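Tunder 双臂桌面套件试用与评估

课程项目报告 Skera 小组

一、项目来源

本学期的实践课要求每个小组选一种市面上能买到或能租到的自动化产品，完整使用一段时间，然后写出评估。我们组选的是 Vidmar 公司的 Tunder 双臂桌面套件。实验室正在考虑下学年给低年级的机器人导论课换设备，Tunder 在候选名单里，所以这份报告除了交作业，也会转给负责采购的老师参考。

套件是租来的，租期从七月开始，租赁和售后都走 Priltton 这家代理商。租赁合同里写明的内容包括两条机械臂、夹爪、控制软件的授权，以及租期内的远程技术支持。相机和支架由我们自己准备，工作台用的也是实验室原有的桌子。

小组共 5 人，分工如下：两人负责安装和标定，一人写任务脚本，一人管数据，一人负责记录和写报告。中期以后分工基本打乱了，谁有空谁上，后面提到的操作感受来自全组，没有分别标注。

二、评估的范围

产品手册列出的用途很多，从教学演示到轻型分拣都有。我们没有能力全部验证，只看和导论课有关的几项：

安装是否能由学生自己完成；
遥操作（人拿主端设备带动机械臂）上手快不快；
录下来的轨迹能不能稳定回放；
出故障时代理商的响应；
长时间使用后精度有没有变化。

承重、最高速度这类指标没有测。手册给出了数值，课堂上用不到那个范围，我们也缺少合适的测量工具。双臂之间的避碰功能只在软件里试过，没有在真机上故意制造碰撞。

三、安装与标定

机械臂出厂时已经装好，需要自己动手的是固定底座、接线、装夹爪。固定底座不难，附带的螺丝长度和我们的桌板厚度对得上。接线稍微麻烦，手册里的接线图是黑白印刷，线的颜色用文字注明，有两处文字和实物不一致，我们是对照软件里的端口提示改过来的。

夹爪和臂末端之间是机械接口加一根信号线。机械接口做得结实，反复拆装也没有松动。信号线的接头偏紧，第一次插的时候以为插到底了，软件一直报“末端设备未识别”，拔下来重插一次才好。后来我们在实验室的操作单里加了一行：接好夹爪后先看软件状态，再上电运动。

标定由软件引导，每一步都有文字提示，按顺序把机械臂移动到指定姿态并确认即可。熟练以后单次标定用时 15 分钟。第一次做的时候慢得多，主要是不理解“确认”键要长按，短按没有任何反应，也没有报错。这一点我们向 Priltton 反映过，对方说新版软件会改。

需要说明的是，每次整机断电之后软件都会要求重新检查零位。检查比完整标定短，但如果一节课只有两个课时，这部分时间要算进去。

四、任务设计

导论课目前的实验是搬积木，学生做完普遍觉得和实际应用离得远。我们想换成日常物品，于是设计了一个简单的取放任务：从沥水架里取出一卷胶带，放进旁边的瓦楞纸托盘。沥水架底部是一排平行的金属杆，胶带平放在上面，夹爪下探时如果角度不对，指尖会先碰到杆子。托盘边沿低，放置的容错比较大，难点集中在抓取这一段。

桌面铺了黑布。透明胶带在黑布和金属杆的背景上轮廓不清楚，视觉方案会吃力，我们特意保留了这个条件。除了透明胶带，还用了灰色的布基胶带作为对照，它宽、厚、不透光，抓起来容易许多。

任务分成三个难度。最简单的一级是把胶带放在桌布上，单臂抓取；中间一级是放在沥水架里，单臂抓取；最难的一级要求一条臂扶住沥水架的边框，另一条臂去取。最后这一级在导论课上不一定用得上，主要是想看双臂协调的效果。
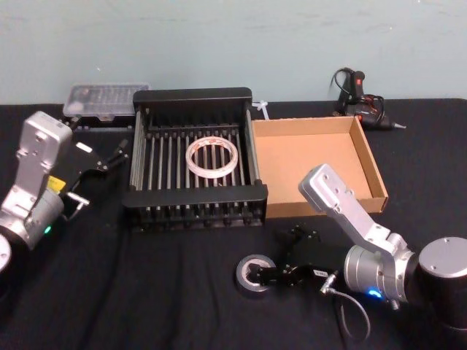 Zorica Kneževič 看过任务方案后提了不同意见：拿透明胶带做第一个实验太难了，学生头两次课连夹爪开合都控制不好，这时候让他们去碰反光的东西，失败了也分不清是自己操作的问题还是设备的问题。她建议先用不透光的物体，等学生能稳定完成，再换成透明的，并且把两种情况的成功率分开统计，混在一起会让人误判这套设备。

我们接受了这个意见。后面的数据都按物体分开存，推荐给导论课的实验顺序也改成先布基胶带，后透明胶带。

五、遥操作的使用感受

遥操作是 Tunder 的主要卖点。操作者移动主端设备，机械臂跟着动，软件同时记录关节角度和夹爪开度。

跟随延迟在日常操作中感觉不明显，小幅度的移动很顺。大幅度转动腕部时会出现停顿，软件会弹出限位提示，这时需要把主端退回一点再继续。没有经验的人容易在这里用力往前推，结果机械臂在解除限位的瞬间动得比预想的快。我们建议在课上先单独练习这个情况，再做抓取。

夹爪的开合是按行程控制的，没有力反馈。抓布基胶带时，夹多紧看不出区别，胶带本身够硬。抓透明胶带时夹得太紧，圆环会在指间打滑翻转；夹得松了又提不起来。组里的做法是夹住环的一侧壁，不去夹整个外圈，成功率明显好一些。手册里有一页讲软物体的夹持，没有提到环形物体。

双臂同时操作比单臂累很多。连续录制一段时间后，手臂酸，动作会变粗，录下来的轨迹质量跟着下降。后来规定每人录完一轮就换人，数据好看了不少。

六、轨迹录制与回放

整个租期共录下 2,314 条轨迹，包括成功和失败的。失败的没有删除，标了原因，主要类别有：指尖碰到金属杆、物体滑脱、放置位置偏出托盘、操作者中途放弃。软件自带的标签功能只能填成功或失败，原因是我们另外用表格记的，靠文件名对应。这个对应关系中间出过一次错，有人重命名了文件夹，花了一个晚上才理清。

回放测试选的是单臂抓布基胶带的轨迹，物体每次由人放回桌布上的标记处，连续回放，目标是 1,000 次。测试分几个下午做完，中途没有更换零件。

回放过程中机械臂本身没有停机。失败的原因多数在物体一侧：人放回去的位置有偏差，或者桌布起皱，把胶带垫高了一点。布面的褶皱一开始没有引起注意，直到连续几次在同一处失败才去检查。以后如果用布做桌面，需要绷紧并固定四边。

测试做到后半段，右臂末端的位置和开始时相比有可见的偏移，重新标定后恢复。我们没有高精度的测量设备，只能用纸上的记号比对，给不出可靠的数值。偏移是由底座松动造成的还是由关节造成的，也没有查清。重新拧紧底座和重新标定是同一天做的，这是我们测试安排上的疏忽。

七、软件

软件界面有中文，翻译质量一般。“末端”和“夹爪”在不同菜单里混用，指的是同一个东西；“示教”和“录制”也是一样。帮助文档只有英文版比较完整，中文版缺少故障代码那一章。

编程接口提供了读状态、发指令、载入轨迹等基本功能，负责脚本的同学用了几天就能写出完整流程。示例代码能跑通，但是示例里的参数没有注释，单位是度还是弧度要自己试。我们在这里犯过错，好在速度上限设得低，没有撞到桌面。

导出数据的格式是公开的，用常见的工具可以直接读取，这一点对后续课程很重要。录制时如果硬盘空间不足，软件会继续显示“录制中”，实际保存下来的文件是空的。已经反馈，租期结束前没有收到修复版本。

八、代理商服务

租期内我们向 Priltton 提交过几次问题。和使用方法有关的提问回得快，通常当天就有答复。涉及软件缺陷的问题需要转给 Vidmar，等的时间长，有的只收到“已记录”的回复。

有一次左臂夹爪合不拢，代理商先让我们发视频，再远程看日志，最后判断是信号线接触不良，寄了一根新线过来。换上之后恢复正常。整个过程态度没有问题，只是快递占了几天，那几天只能用右臂。如果是上课期间，这会影响一整批学生，建议采购时把备用线和备用夹爪写进合同。

培训服务是另外收费的，我们没有买，无法评价。

九、对导论课的建议

单臂部分可以直接用于教学。安装建议由助教在开课前完成，标定可以交给学生做，过程本身能讲清楚零位和坐标系的概念。

双臂任务放到课程后期作为选做。扶住沥水架再抓取的那一级，组里练了很久才做到比较稳定，对初学者要求偏高。

急停按钮的位置要提前规定好。我们一开始把它放在桌子后面，操作者够不着，后来移到了操作者的惯用手一侧。分组上课时每套设备旁边至少要有一个人只负责看急停，不参与操作。

物品方面，胶带、纸托盘、沥水架都容易买到，坏了也不心疼。透明物体保留，但要排在后面。

购买还是租赁，我们倾向先续租一个学期。末端偏移的问题没有弄清楚，在弄清楚之前不建议一次性买多套。

十、未完成的工作

偏移测试需要重做，拧紧底座和重新标定要分开进行，每做一步记录一次位置。如果能借到量具，应同时测左右两臂。

视觉抓取只做了开头，相机能识别出布基胶带，透明胶带在金属杆上的识别结果不稳定，样本也少，没有写进正文。

录制数据、失败原因表和任务脚本存放在实验室共享盘的 Skera 文件夹，表格里的文件名以最后一次整理后的为准，旧版本不要再用。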